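Teoh Media Review Publishes Study of Cable News Coverage of Immigration

Report finds opinion panels in the Vosarby market seldom included a guest who disagreed with the host

FOR IMMEDIATE RELEASE

Teoh Media Review, a nonpartisan group that monitors political coverage on television, has published its study of how weeknight opinion programs discuss immigration policy. The full report, with transcripts and coding notes, is available at no charge to journalists, teachers and the public.
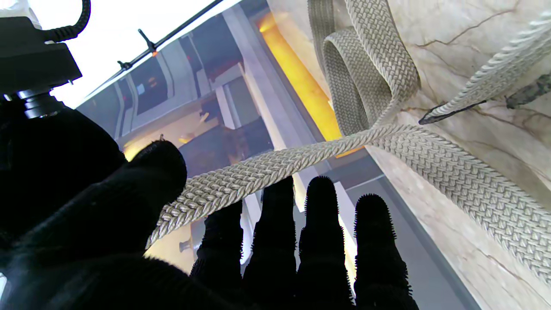
VOSARBY, Thursday, January 23, 2020 - Teoh Media Review today released the findings of its study of immigration segments carried on the Kestulari and Fastis cable channels. Reviewers examined 172 panel segments, beginning with programs that aired in September.

Only nine of the segments featured a guest who openly disagreed with the host on the main question under discussion. In four of those, the guest was given less than two minutes to speak. The remaining segments presented panels whose members shared one view of the issue, whether in favor of stricter enforcement or against it.

The study also looked at the language used to describe voters. Hosts on both channels often assigned motives to supporters of the opposing party, and seldom cited polling or interviews when they did so. The report lists each such statement with the name of the program and the time it aired.

Teoh Media Review is asking both channels to label opinion programs clearly on screen and to post corrections on the same page as the original video. Copies of the report were sent to Kestulari and Fastis before publication - any written response will be added to the online edition in full.

About Teoh Media Review

Teoh Media Review studies political news and commentary on television and radio. It does not endorse candidates or parties.

Media inquiries may be sent to the press office in Vosarby.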